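机械臂从滚筒洗衣机里取衣服，前臂总蹭到门圈下沿，怎么调？

Zuweira Kwofie 发布于 2025年8月26日，星期二
分类：设备调试与维护

各位老师好，先谢谢愿意点进来看的人，我写得有点长，请多包涵。我们在一家自助洗衣房里调一台取衣的机械臂，洗衣机是商用滚筒，前开门。动作本身不复杂：门打开以后，手臂从左下方斜着伸进去，夹住衣物，再退出来放进旁边的筐里。

麻烦出在大件上。小毛巾怎么取都行，可是一换成衣服，取料时前臂就会在门圈下沿轻轻蹭一下，控制器报碰撞，程序停住，得有人过去复位。上周光我自己就复位了8次，跑来跑去的，实在有些吃不消。

现在的设置是这样的：工具坐标按夹爪指尖标定，进桶速度100毫米每秒，碰撞灵敏度6级，底座到洗衣机前面板845毫米。我试过把灵敏度调低，报警确实少了，心里却更不踏实，怕哪天真把门圈的密封件刮坏。请问应该先动底座，还是先改路径？另外，夹爪偶尔会夹空，是不是也跟这个有关系？

3条回复

老郑修机器

你好呀，看到你的问题就想起我刚干这行的时候，也是在一个圆口子上栽了好几天跟头，所以多啰嗦几句，你挑有用的看。

首先请把灵敏度调回原来的值，别拿它当药吃。它只管报不报警，手臂该蹭还是照样蹭。底座也先别搬，一搬所有点位都得重来，很费工夫。我建议照下面的顺序来，每做完一步就空跑几遍，再往下走。

第一步，重新示教入口点

很多人只示教两个点，桶外一个，桶里一个，中间交给控制器自己算。这样指尖是进去了，后面的前臂却会往下沉，正好压向下沿。请在门圈正前方加一个过渡点，让前臂先对准圆口中间偏上的位置，再沿直线进去，进桶以后才往下探。示教时用手动低速，旁边最好站一个人，专门看前臂和门圈之间的空隙，你自己只管盯着指尖。

到位以后的姿态可以对照着看：前臂从圆口穿过去，黑色的夹爪停在桶底那团黄绿色织物的正上方，门向右敞开，手臂从左下方过来，跟门各占一边。

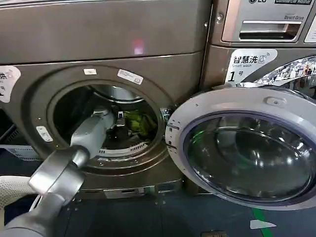 第二步，把下探和夹取分开

先停在衣物上方，再慢慢往下走，碰到布就合爪。你说的夹空，多半是边走边合造成的，衣物堆得松，指尖一推它就塌下去了。下探这一小段的速度减半就好，别的地方不用动。

第三步，退出路径单独做

这一步请务必耐心。进去时爪子是空的，出来时下面挂着一件衣服，照原路退当然容易拖到下沿。合爪以后先竖直提一段，尽量提到桶的上半部，再往外拉，完全出了圆口才可以转向筐那边。另外，把衣物的重量填进负载参数里，湿衣服比想象中沉得多，参数空着的话，控制器会把这份重量当成碰撞。

最后再说一下日常保养。我的习惯是每天收工前用拧干的布擦一遍夹爪手指，把线头挑干净，顺手看看前臂上有没有新的擦痕。底座螺栓按厂家给的力矩检查，位置松了一点点，伸到桶里就差很多了。祝你调试顺利，有结果了记得回来说一声！

小满不加班

我们那边也报过，重启就好了。你先重启试试。

阿泉在现场

老郑说得很细，我赞成，就补充一点自己踩过的坑。记得确认门是不是每次都开到同一个角度。我们那台门铰链有些松，开门以后会自己往回晃，有时离手臂很近，查了好久还以为是路径的问题。后来在程序里加了一个开门到位的判断，没到位就不许进桶，停机次数少了很多。

还有，楼主那个845毫米是从底座边缘量的，还是从底座中心量的？这两个差得可不少，跟程序里的数值对一下比较放心。

Zuweira Kwofie

谢谢大家！量的是边缘，程序里填的却是中心，我脸都红了。今晚先把这个改过来，再按老郑的步骤重新示教入口点，退出路径留到明天慢慢做。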